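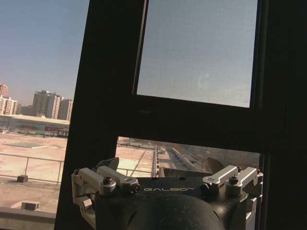
3.2 Maintenance of the gripper linkage

Backlash in the finger linkage was the main source of drift in the Damgate cell, and a fixed service interval of 60 hours was therefore adopted. Each finger is driven through two parallel link bars, held at round pivot hubs by hex socket screws (Figure 4). The screws were removed one at a time, cleaned, refitted with thread lock and marked with paint. Play was measured at the fingertip with the joint held at mid-stroke. Over 159 checks, 84 required no adjustment. Most of the remainder were put right by retightening the outer hub alone.

Figure 4. Gripper beside the window, showing the link bars and pivot hubs.

Home Contents Previous Next Download References

After each service the wrist view was recalibrated using the procedure of Van Damme and Kennedy. Strong daylight behind a dark housing upset the automatic exposure, so gain was fixed before the target was shown.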